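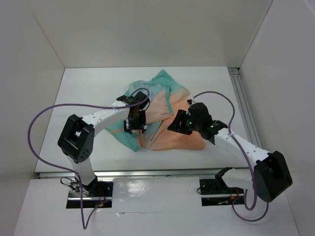

Ambros Gasser asked at our September open day whether a two-arm cell could be taught a new garment without a programmer on site. It can. Kolden supplies the Flullside bench, a tabletop cell for cloth handling, along with setup and operator training.

An operator guides the arms through the task, and the controller stores each run. Most customers record 60 to 85 runs per garment before the first trial - thick or lined items need more. Our library holds more than 1,000 stored runs, and every bench ships with access to it.

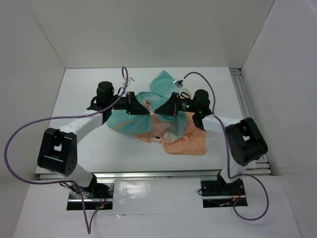
Flullside bench, both grippers over a garment.

We work from two sites. Azevedo builds and wires the cells, and Wimley handles training, spare parts and repairs. Service visits are booked through Wimley.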